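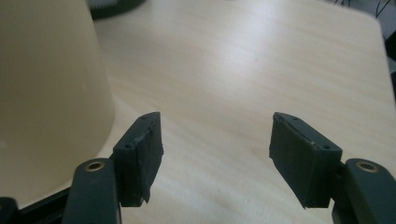 The green fingers, open above the table.

The night teacher

In Sternville I taught people to drive trucks. In Burnoneck I teach a hand. I hold it by its handle, I close its green fingers, I open them again, and a machine in another building will learn from me how a person moves things on a table.

My shift begins at 7 in the evening. The task tonight has a short name, "clear the table," and I must do it 30 times. They told me on the first day: do it as you do at home. But at home I do not think about it, and when I begin to think, my wrist becomes stiff like the wrist of a soldier.

I come near to the cream-colored thing with the fingers wide. I wait one breath. My mother always waited one breath before she took something from the table, as if she asked it for permission. I did not know that I do this also, until the woman from Kahraman called me in April.

"There is a pause in your work," she said. "Before each grasp. Is the tool heavy?"

"No," I said.

"The arm in Anlow does it too now. It stops, then it takes. We looked two days for the error in the software."

I asked if I should stop doing it. She was silent for a moment, and I heard that somebody was typing beside her.

"The engineers have two opinions," she said. "Continue for now."

So I continue. The pad on one finger has a little loose piece at the bottom, and I look at it when I am tired. The lamps make a white place on the wood. I bring the hand down, open, and I wait.

My mother never saw Anlow. She did not like the sea, and she did not like machines, she washed our shirts by hand until she was old. I think of the arm there, in the dark hall, with its fingers around nothing yet. It asks for permission. Then it takes the cup and puts it where she would put it, a little to the left.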